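Chapter 8
Clearing and Resetting Shared Work Surfaces

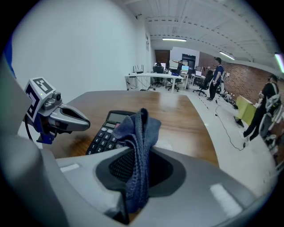 8.1 Scope of the chapter

The previous chapter dealt with storage: cupboards, drawers, and the labelling of shelves. The present chapter deals with the surfaces on which work is done. In an open office these are the desks, the meeting tables and any side table on which people put things down in passing. The last group receives the least attention in most cleaning plans and gathers the widest mix of objects. A calculator, a piece of knitted cloth and a charging lead may lie on the same square metre of wood for a week before anyone claims them.

By the end of the chapter the reader should be able to:
sort the contents of a shared table into the four classes given in 8.3;
choose a cleaning method suited to the finish of the table;
write a reset standard for a room and check a surface against it.

Floors are treated in Chapter 9. Kitchens and washing-up areas have their own rules and are left to Part 3.

8.2 Terms

Surface. Any level top at working height on which objects are placed during the day. Window ledges are included if they are used in this way.

Resident object. An object whose agreed place is the surface itself, such as a desk telephone or a router standing on a desk.

Visiting object. An object in use on the surface for a limited time, with an agreed place elsewhere.

Stray object. An object on the surface with no agreed place, or whose agreed place is not known to the person clearing.

Reset. The return of a surface to its written standard. A reset is complete when only resident objects remain and the top has been wiped.

The term "tidy" is avoided in this book. Two people will seldom agree on when a table is tidy, and a term that can't be checked is of little use in a work plan. The distinction between visiting and stray objects follows Thygesen and Juhl, who first set it out in their handbook for the Cotach offices.

8.3 The four classes

During a reset every object is placed in one of four classes: resident, visiting, stray, or waste. The class depends on the object and on the surface together. A desk calculator is resident on an accounts desk and visiting on a meeting table. Cloth items need more care. A duster, a scarf and a glasses cloth can look much alike when crumpled, and a soft item should be lifted and opened out before it is classed. Small hard objects are often found beneath.

Objects are classed before any are moved. If sorting and carrying are done together, stray objects tend to be carried to the nearest other surface, where they must be classed again.

In the survey by Ásgeirsdóttir and Ragnarsson, carried out at the Hjaltested offices over one March, 2,271 objects were recorded on shared tables at the end of the working day. The largest class was visiting objects. Waste was the smallest. The authors noted that most of the clearing time went on stray objects, chiefly in finding out where they belonged.

8.4 Surface finish

The finish of a table decides how it may be wiped. Glossy wood shows smears and dried drops plainly, above all under ceiling strip lights. It should be wiped along the grain with a damp, well-wrung cloth and dried at once with a second. Matt and oiled wood hide smears but take up water, and standing drops must be removed as they are found. Where the top has an edging of another material, the join is wiped last and kept as dry as possible.

Electrical items are lifted clear before wiping and are never sprayed. Keys, such as those of a calculator, are cleaned with a dry brush. Leads that hang below a desk are not pulled through to the top for cleaning; they are dusted where they hang.

8.5 The written standard

A reset standard is a short list fixed for one surface. It names the resident objects, gives their positions, and states the time by which the reset must be done. The form used here is adapted from the one drawn up by Þrastardóttir for the Skundent building. It has 3 columns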